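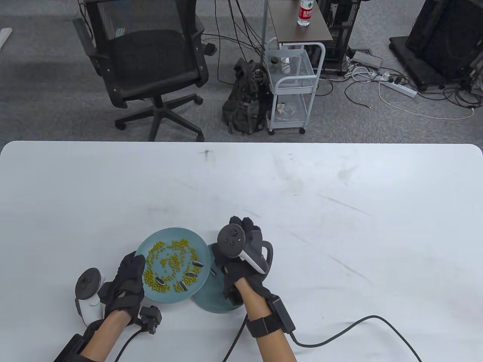 Help topics / Sorting and cleaning dry goods

Frequently asked questions
Last updated July 19, 2020

Findstead sells dried beans, peas and striped sunflower seed in plain paper bags. These are the questions we get most often about checking them over at home before they go in the pot, the jar or the garden bed.

Do I need to sort the beans before I cook them?
Yes. Our beans are machine cleaned at the packing shed, but a bit of grit, a broken bean or a stray seed can still get through. Tip them onto a plate and look them over before you soak them.

I found striped sunflower seeds in with my beans. Is something wrong with the bag?
No. Beans and sunflower seed go down the same line on different days, and a few seeds sometimes stay behind. They are raw and untreated. Pick them out and use the beans as normal. If there is more than a small spoonful in one bag, send us a photo and the batch number and we'll replace it.

Should I use a plate or a bowl?
A plate or a shallow dish. In a bowl the beans sit on top of one another and you only see the top layer. A plate with a bit of a rim lets you spread them out and tilt it without losing them over the side.

Does the colour of the plate matter?
A little. Pale blue or teal works well under yellow-green beans, and the black and white stripes of a sunflower seed are easy to spot on it. White is fine for dark beans. Avoid patterned plates.

How much should I put on the plate at once?
One scoop. The scoop we sell with the storage jars holds 118 mL, and that covers an ordinary dinner plate with some gaps left over. If the beans are heaped in the middle, shake the plate gently from side to side or push them outwards with a finger.

How long does a bag take?
Allow 20 minutes for a 2000 g bag, longer if you are doing it with kids.

What is the best way to go through them?
Start at the rim and work inwards. Lift the plate on one side so the beans roll towards you a few at a time. Have a second dish beside it for whatever you pull out. Small stones are heavier than beans and tend to stay put when the rest roll.

Can I wear gloves?
If you like. Thin ones are easier. Thick or padded gloves make it hard to pick up a single seed, so use a teaspoon or tweezers with those. 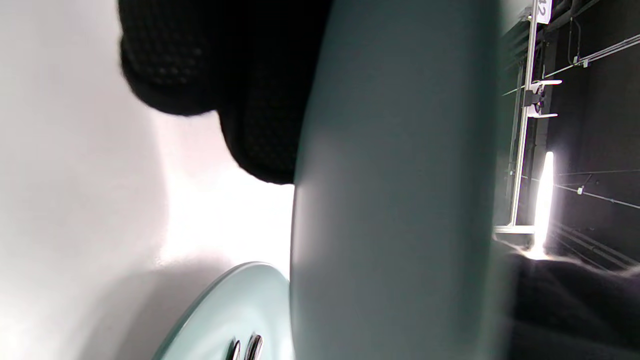
Pale teal dish, close up, against a white surface.

Which dishes do you use?
We get asked this after nearly every workshop. Any shallow dish with a smooth, rounded rim will do the job. We don't sell crockery and have no plans to. Op shops are a good place to look for single plates.

What sort of table should I work on?
A smooth, light-coloured one, wiped down and dried first. Beans that land on a white tabletop are easy to find. If your table has grooves or slats, put a tray or an old sheet down.

What do I do with the broken beans?
Cook them in soup or dal. They soften faster than whole beans, so keep them out of salads. Shrivelled or discoloured ones can go in the compost.

Can I plant the sunflower seeds I pick out?
You can try. They are sold as food and we don't test them for germination. Stella Mutiso, who runs our packing shed, has had a row of them up along her back fence and says the heads were small. For garden seed, look at the Skurnik and Juška ranges under Seeds for Sowing.

Do I wash the beans before or after sorting?
After. Wet beans stick to the plate and to each other, and wet grit is hard to see. Sort, rinse in a colander, then soak.

Can I sort a big bag and store it?
Yes, as long as everything stays dry. Use a clean jar with a tight lid and keep it out of the sun. Write the batch number on the jar in case you need to contact us.

Where is the batch number?
On the bottom fold of the bag, after the letter F. Bags packed before January have it on the back label instead.

Is there a sieve that does the same job?
The Starkex sieve set will take out dust and splits. It won't separate a sunflower seed from a bean of similar width, so you still need to look through by hand.

Are your beans safe for people with allergies?
Everything is packed on shared equipment that also handles sunflower and sesame. Sorting by hand does not make a bag allergen free. Please read the label and check with your doctor if you're unsure.

My question isn't here.
Use the contact form at the bottom of the page. Include your order number if the question relates to a bag you've bought.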